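Search this site Go

Packaging Drop Tests for Flat-Pack Toy Furniture
Project report, Begay workshop module

We compared two carton inserts, Pumen and Jindo, for a boxed play kitchen.

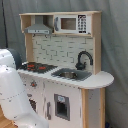
Page last changed: June

Each carton was dropped from 400 mm and 600 mm onto concrete – corners first, then flat faces. Of 17 drops with the Jindo insert, two crushed a corner. 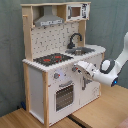
The Pumen insert held its shape at both heights but added almost 200 g per carton. Edge drops remain to be tested.

This site uses cookies. Accept Decline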